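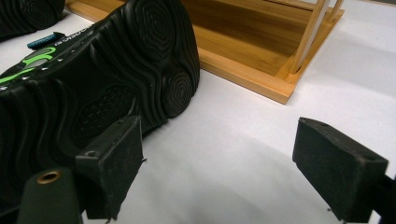 The seventy-cent kilometre
Club newsletter, Tandmont Runners and Walkers
2021-08-21

Every winter somebody comes back from the running shop with the same piece of advice: replace your shoes every so many kilometres, whether they look worn or not. The number changes depending on who is selling. I have been told 400, and I have been told double that, by the same shop, in the same year, for what I'm fairly sure was the same shoe in a new colour.

I raised this at the Keller Street breakfast and got an earful, so I promised to put my grumbles in writing.

My first grumble is that the number takes no account of the person. Rasmus Navickas is built like a heron and runs on the oval. I am not built like a heron and I run on the footpath, mostly downhill on the way out, which was poor planning when I chose my house. We are supposed to throw our shoes out on the same day? I asked the young man at the counter about this and he said the figure was "a guide". Fine. Then print the word guide on the poster.

My second is the foam talk. We're told the foam dies before the rubber does, and that you can't see it happening. That may well be true. It is also very handy if you sell shoes. I would like to see somebody hand over ten pairs, old and new, with the uppers covered, and have our members pick which is which by feel. I suspect we'd do badly.

Delia Marinescu, who used to work as a physio and is more patient than I am, thinks I'm being unfair. Her view is that a sore shin or a grumpy knee that turns up out of nowhere is worth taking seriously, and that the shoes are a cheap thing to rule out. Cheap is doing some work there. The pair I was shown in Tandmont had gone up by $70 on the last version, and as far as I could tell the money went on the tongue.

She did talk me round on one point. Wear on one side only is worth a look, and so is a heel that leans when you stand the shoe on a bench. I stood mine on the bench. The left one leaned. I have since bought a new pair, at full price, and I'd ask you all not to mention it at breakfast.

What I still won't accept is the calendar. Dremetti's spring catalogue suggests a fresh pair each season, even for people who walk the dog and call it a day. If you do nearly 10 kilometres a week, which is most of our walking group, a pair should see you through a good deal more than a season. Keep them dry, undo the laces before you pull them off, and don't leave them in the boot of the car in January. My mother gave me that advice for school shoes and she wasn't on commission.

If you do have pairs you've finished with, bring them along in September. Schwerdtfeger Cobblers will take them, provided they're clean and tied together by the laces. I asked what becomes of them and was told they are "repurposed", a word I don't much trust — but Delia is going to ring and find out, and I'll print whatever she hears back.

The winter handicap results are held over to the next issue, as two of the times are being argued about.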